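Inside the Skiltport drive bay

The Skiltport is a mounting plate for 3.5-inch hard drives, sold in small batches by a two-person shop in Marnthorpe. We spoke to its designer in July, with revision three just out.

The starting point was a storage room holding 113 retired drives. "They were stacked in shoeboxes," the designer said. "I wanted a plate that takes one drive and one board and doesn't need a screwdriver."

Drives go into a recessed bay. A plastic handle tab is fixed to one end. "You pull on the tab and leave the casing alone. Without it, people push on the label with a thumb, and the label wears off."

Small clips hold the circuit board upright. Early plates had the board lying flat, and its cable fouled the drive. "Turning it on edge gave us back 39 millimeters. The clips are the part I redrew most."

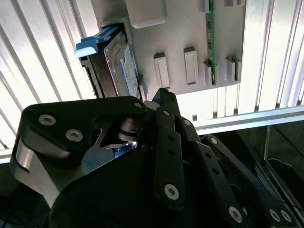 Material and wear

Plates are printed in gray and left unsanded. The designer tried a glossy finish and dropped it after scratches showed within a week.

The shop cycles a sample from each batch by hand, 500 insertions per plate. One plate has been taken up to 3000. "The bay was fine. A clip cracked at the root, so the root got thicker."

A version for two drives is planned under the name Prelik. Asked about the price, the designer would say only that it depends on print time, currently too long.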